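Waker build notes, for kids who like taking stuff apart!

Waker is our shared workshop project at Clistport. The job - teach robot arms to help with old computers, so the good parts get used again. Sounds easy. It isnt.

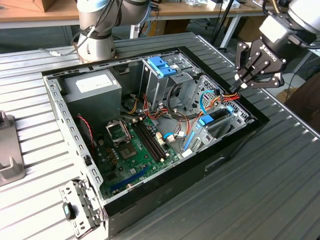
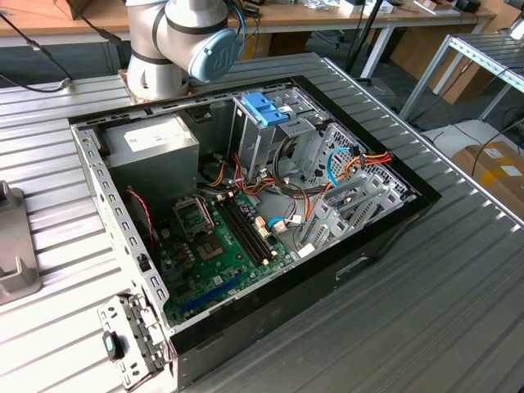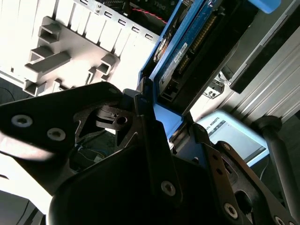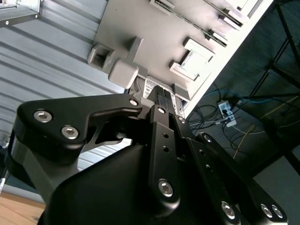 So why is it hard? Your fingers can feel. Squeeze a grape and you know when to stop. A gripper only knows what its sensors tell it. Too soft, the plug slips. Too hard - crunch.

**Wires are the worst.** A box stays box shaped. Wires flop. Move one and 6 others move too, and now the robot's map is wrong.

**What's inside a computer?**

- Power supply - takes electricity from the wall and shares it out
- Motherboard - the big board everything talks through
- Hard drive - remembers your stuff when the power is off

**How does Waker learn?** Practice. Lots. We wanted 200 tries at pulling plugs, ended up with 277 becuase the early ones were so bad. Our control program is called Ilie. It saves every try, good or bad. The bad ones help too.

**Try it at home:** put on oven mitts. Now unplug 2 toy bricks with your eyes shut. Hard, right? Thats a robot's day.

Never open a real computer without a grown-up. Unplug it first. Always!

Next up in April - screws. Tiny ones. Wish us luck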